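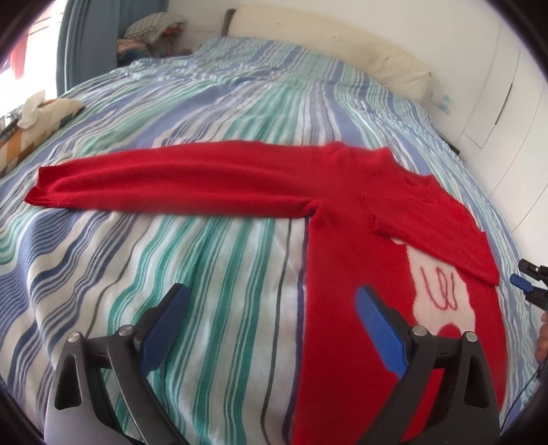 How to Make Your Own Roadbook Roll for a Weekend Rally

June 2, 2020 | 16 shares | 2 comments

I rode my first navigation rally with a roadbook I'd taped together in the van at midnight, and it jammed before the first fuel stop. I've made a lot of them since then (mostly for the little Jillness event we run in April) and I've got it down to a calm evening at the kitchen table. Let's go!

1. Print the pages at full size. Turn off "fit to page" or your boxes will come out too small to read when you're bouncing along a track.

2. Cut the strips. Use a steel ruler and a sharp knife, and leave a small blank tab at the bottom of each one for the glue.

3. Join them in order. Glue stick first, then clear tape on the back only – tape on the front catches the light and you won't see a thing at noon. Check the page numbers before you press down. I once rode a whole loop with two pages swapped.

4. Mark it up. I use yellow for direction changes, pink for danger and blue for anything wet. Pick your own colors, but keep them the same at every event so your brain stops having to translate.

5. Add a leader. Tape a blank piece as long as your forearm to each end so the roll has something to grip on the spindles.

6. Wind it on the holder, last box first, and run the whole thing through once in each direction. Mine's an old Rarnon with a thumb switch, and it hates a crooked join.

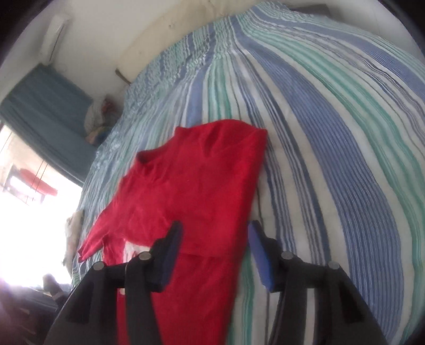
How early should I mark up the notes?

The night before, if the organizer hands them out in time. I like to sleep on it and then read through the first 11 boxes again at breakfast.

One more thing: reset your trip meter at the start board, and correct it at every clear landmark. Being 300 meters out is plenty to send you up the wrong valley.

Comments (2)

Masanobu Okabe: Baking parchment works great for the leader, it never tears on me.

Babak Mohammadi: Tried pink for danger on the Agyeman loop and it really stood out, even with dusty goggles. Thanks!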